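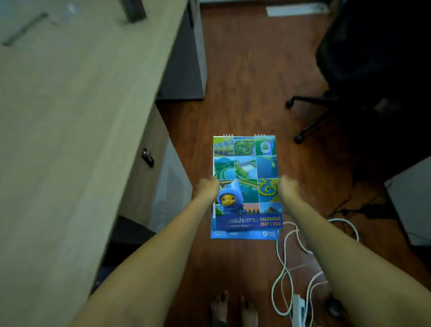

raludwood

Posting less, on purpose

I've cut my blog back to one post a month. I started it in November and for a while I was putting something up every other day, mostly short things, a paragraph and a link. The archive is at 192 posts now and I'd be glad to delete half of them.

What pushed me was the stats page. The long post I wrote on repairing the back steps took me two weeks and got 10 views. A two-line post complaining about the new Diltura editor got 800. I don't blame anyone for that, but it did make me ask who the long ones are for.

So my question for people who have been at this longer. Did you slow down at some point, and did your regular readers stay?

pacheco_notes

I slowed down and they didn't stay. I went from twice a week to once a month and by the end of the year the comments had stopped. People get used to a schedule. If you break it they find something else to read with their coffee.

I would keep the short posts. They're what brings people in.

Skivholm

I disagree with pacheco. Comments stopped everywhere, on blogs that post daily too. You can't pin that on the schedule.

Mine is an every-six-weeks blog and always has been. Most readers get it by email, so it makes no difference to them how long the gap is. The post shows up and they read it or they don't.

raludwood

How many do you have on the email list, if you don't mind saying?

Skivholm

I'd rather not say. It's small. It took years.

pacheco_notes

Well, that's my point. You built the list while you were posting on your schedule. Somebody who has trained people to expect a post every other day is in a different spot.

raludwood

Fair. I don't have an email list at all. Diltura has a sign-up box but I turned it off when I changed themes and never put it back.

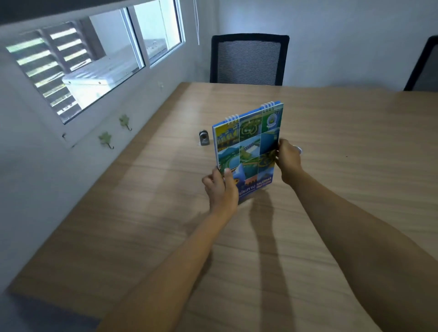

I did go through the whole archive last night to see what was in there. The total word count on the stats page can't be right, but the view count for the year was 3,373, and close to a quarter of that is the one complaint post. Take that out and the rest is a handful of people each time. I think I know most of them. Two are related to me.

With numbers like that I don't see how I lose much by slowing down.

oldmargin

Then why ask? You seem to have decided.

raludwood

I decided about the schedule. I haven't decided what to do with the short posts. Could delete, could move them to their own page.

oldmargin

Don't delete. Every time I've deleted old posts I've broken links in newer ones, and then I spend an evening fixing them. Move them or leave them.

Skivholm

Agree with that. Also turn the sign-up box back on before you do anything else. In the old editor it was under Layout, and I think they moved it to Sharing.

pacheco_notes

It's under Readers now. Sharing only has the buttons.

I still say one a month is too few. Try every two weeks through the summer and see how it feels. You can always drop down later, and going the other way is harder.

raludwood

Found it under Readers, thanks. It's on, and I put a line at the top of the blog saying posts will be monthly starting July 2026. I'll leave the short ones where they are for now.

pacheco, I did think about every two weeks, but the long posts take me that long to write and I have a job.

oldmargin

Does the box work on the mobile theme? Mine shows up twice.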